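Notebook, towel folding bench
Sunday, started 14:00
Present: self (Elin Gittins), Bogdan Sima. Mabli Voyle in later for the bin.

Purpose: settle the folding order for the cream towel before Nobuhle writes up the sheet for the Prukell set. Rhodri's version has the towel folded in thirds first and then halved. Mine halves it first. Both are in the old notes and they do not give the same size of packet.

Set-up. Table pulled into the middle of the bay, long side towards us. Towel starts in the bin, unfolded and dropped in anyhow. No smoothing before the start. Bin goes left of centre so that the right half of the table stays free for laying out. We had it further right last time and ended up folding against the rim.

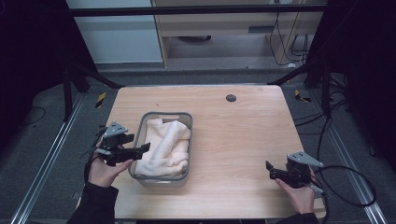
Size. Towel measured flat at 70 cm on the short side, after washing. The label size is larger but the label is no use to us, it has been through the machine too often. Long side not remeasured, take the figure from the April page.

Order A (Rhodri): lift out by whichever corner is uppermost, find the neighbouring corner, lay flat, thirds along the length, halve across.
Order B (mine): lift out the same way, lay flat, halve across, halve again, thirds last.

Ran 14 folds in all, split evenly. Bogdan called the order from the list so that I did not pick.

Observations:
- Finding the second corner takes longer than the rest of the fold put together. Same for A and B. If the sheet is meant to save time, it should say something about corners and less about creases.
- A gives a flatter packet. The last fold only has to go through three layers.
- B drifts. By the third crease the edges were out by more than 3 cm on the worst one, and there is no way of correcting it without opening the whole thing.
- B is easier to start, as halving needs no judgement by eye. Thirds on a flat towel are a guess unless the table is marked.
- Hems are thicker than the body and push the top layer off line. Turning the hem edge inwards on the first fold helped with A. Not tried with B.

Bogdan suggested two strips of tape on the table as a guide for thirds. I would like to keep the top unmarked for now. The grain runs mostly lengthwise on this board and is good enough to square a hem against if you stand directly over it, although it wanders into loops in places and those are no help.
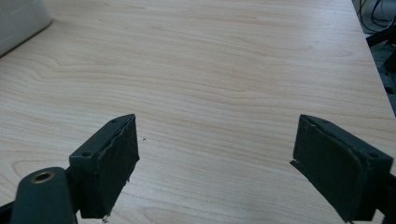 Lint. Wipe the top down between runs, with the dry cloth and not the blue one. Bits under the towel do not affect the fold but they get carried back into the bin, and Mabli wants the bin clean for the Skustenent samples.

Bin. The depth is fine for the towel loose. For the folded packet, A goes in flat. B went in flat four times and had to be stood on edge for the others. Mabli says the Forkeck bins are slightly wider at the base. Try one before ordering more of these.

Rhodri rang at 16:30. He agrees to A, provided the hem is turned in and the sheet says so. He does not agree that the tape is unnecessary. Left open.

To do:
Elin: 6 more runs of A, hem turned in on every one, edge error written down each time.
Bogdan: measure the packet height for A under the flat board.
Mabli: one Forkeck bin to the bench.
Nobuhle: hold the sheet until the height figure is in. Draft wording for corners is in the folder, under Gittins, second page.

Table left where it is. Towel to go through the wash again before the next session, no softener, as it made the last one slide.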